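Clearing and Caring for a Wooden Table (the way I do it, anyway)

18 Jan 2024

I have a thing about tables. A flat surface in my house fills up in an afternoon, and I'm as guilty as everybody else who lives here. 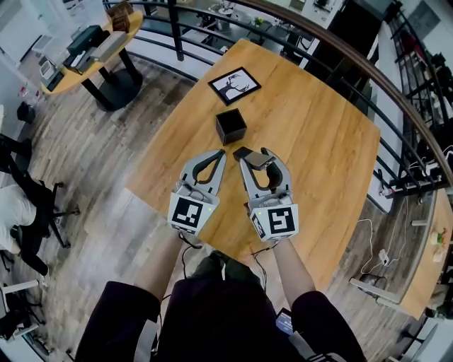
So over the years I've settled into a routine for getting a table back, and a few habits for keeping the wood nice once I can see it again. Several of you asked for it after my drawer post, so I've finally typed it up. It's long. Get a coffee.

Start with the little stuff

Everyone wants to grab the biggest thing first, and I used to do that too. Then I'd be standing there with a heavy box in my arms and nowhere to put it, because the floor and the side table were full of small things I'd shoved over "for a second." Now I start small. Anything that fits in the palm of my hand goes first, into one shallow tray, and I carry the tray around the house and drop things off as I pass. Batteries to the battery tin, screws to the garage, pens back in the mug.

If there's something small and dark that I can't identify (there's always one!), it goes in a jar on the shelf by the back door. I go through the jar in February. Whatever still has no job by then leaves the house. Last time that was half a jar of plastic feet from furniture I don't even own anymore.

Boxes

Plain black boxes look great on a light oak table and they are terrible for knowing what's inside. My fix is a strip of masking tape on the bottom with the contents written on it. Tip the box, read the tape, put it back down. The tape peels off clean if you change it every few months, but leave it on for two years and you'll be rubbing at it with cooking oil and a rag. Ask me how I know.

One box per table is my limit. Two boxes and people start putting things between them, and then on top of them, and then you've got a shelf.

Stick-on felt goes under every box I own. I cut mine from a sheet I bought at Rotich, the hardware place out on the county road, and one sheet did all the boxes plus the legs of 4 chairs. Wipe the bottom of the box with rubbing alcohol first and let it dry or the felt will slide right off. Give it a night before you put any weight on it.

Picture frames that live on a table

I love a framed print on a table. A deer head, a bird, your kid's handprint, whatever makes you happy. But a black frame shows every speck of dust, and if the print has a lot of white in it you'll see smudges on the glazing too.

Dust the frame dry, with a soft paintbrush, before you get anywhere near it with a cloth. The brush gets into the corners where the dust packs down. For the front, spray the cleaner on the cloth and never on the frame – spray runs down under the lip and soaks the edge of the paper. I ruined a perfectly good fern print that way and I'm still annoyed.

And if you lay a frame flat, put a folded napkin under it. Those little metal tabs on the back will scratch a table faster than any cat.

Now the wood itself

With everything off, run your hand over the whole top. Your fingers will find the sticky patches before your eyes do. I wipe with a barely damp cloth, warm water and one drop of dish soap, going with the grain, then straight after that with a dry one. Don't let water sit. Oak goes dark where it stays wet, especially around anything made of iron or steel, so watch out for cans and cheap plant stands.

For the dull spots where everybody's forearms rest I use a paste wax. Mine is Brulotard in the flat tin and I've had the same tin for ages, because you need so little. A dab the size of a pea does a good stretch of table. Rub it in, go do something else for a bit, come back and buff with an old T-shirt. Try it underneath first if you don't know what finish you've got. Mine has a clear satin coat and it's fine, but my neighbor Si-woo Yeon has an oiled table and it went cloudy on him. He got it back with fine steel wool and a lot of muttering.

A white ring from a mug will often come out with a hair dryer on low, kept moving. A black ring is another story, that's down in the wood and you'll be sanding.

Cords

Thin black cables are the worst for creeping across a table. I run mine off the side nearest the outlet and hold them with one of those soft hook-and-loop ties, looped loosely, never pulled tight. If you're working with something that has a cord on it, bring the cord toward you and off the near edge so it isn't dragging over whatever's standing behind. I've lost a vase and a full cup of tea to a cord going the long way round.

The side table problem

A round side table is the junk drawer of the living room. It has no corners, so nothing sits neatly against an edge and people just add to the middle. I put the tallest thing at the back, cases flat, and anything that needs charging near the front where I can reach it. Pedestal ones tip if you load one side, so spread the weight.

While you're down there, get the bag off the floor! A hook on the wall costs next to nothing. I used an Osau double hook and it's held up fine under a very full backpack. Bags on a laminate floor pick up grit underneath, and then somebody kicks the bag six inches to the left and you've got a scratch.

Same goes for office chairs, by the way. Hair and grit wrap around the casters. Flip the chair over, snip the hair with nail scissors and pull it out with tweezers. Gross, but so satisfying.

Railings and counters, quickly

An indoor metal railing with lots of horizontal bars is a dust farm. Put an old sock over each hand, dampen one of them, and slide both along the bar, damp one first. Start at the top bar and work down. The wooden handrail gets the same soap and water as the table, and it needs it more often than you'd think, with all those hands.

A long counter is easiest if you pick an end and stick with it. I go right to left and push everything ahead of me as I go, then push it all back. Flelwood sells a wide counter brush that I like for crumbs, though a clean dustpan brush does the same job for less.

Next month I'll do chair cushions, including the one with the zipper I broke.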